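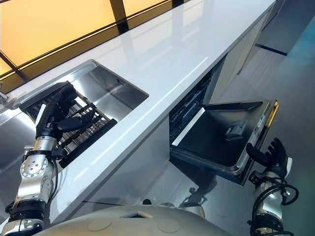 Search this site Enter keywords Go

Let the kitchen be used

When my wife and I were looking for an apartment in Jirville, we visited 16 places in one summer. In almost every one of them the agent brought us first to the kitchen, and in almost every one he used the same word: clean. He did not mean that somebody had washed it. He meant that it had nothing in it. There was no bread, no jar of spoons, no towel on a hook.

I grew up in another country and in another kind of kitchen, so maybe my opinion is not fair. My grandmother kept her salt, her oil and her three knives where her hand could find them without the eyes. The wall behind the stove was a little yellow and the table had marks from the meat grinder. When visitors came, she did not hide these things. A visitor could understand from them what we were going to eat.

Today I see that people are a little ashamed of cooking. A neighbor in our building paid 1250 dollars to have a cabinet made with a folding door, and behind this door live the toaster, the kettle and the coffee machine. Every morning the door is opened, and every morning it is closed again. I asked if it is not tiring. The answer was that the kitchen is open to the living room, and one does not want to look at a toaster from the sofa.

I understand this answer. The open kitchen took away the wall, and now the cook has to be tidy all the time, like a shop window. I think the wall was a good invention. In the older houses on Nellis Street the kitchen is small, with a door, and you can leave the onions on the board, close the door and go to eat with your guests.

There is also the question of selling. Many owners choose everything for the next buyer, whom they have never met, and they live for ten years in the taste of this stranger. A friend wanted green tiles from Faltard, which cost 600 dollars less than the gray ones. She took the gray. She still speaks about the green.

I do not say that we should be dirty. I wipe my counter every evening and I like to do it. But in July I made apricot jam for the first time since we moved, 5 jars, and one pot left a ring on the wood beside the stove. My wife asked if I will sand it. I told her that I will think about it, and it is still there.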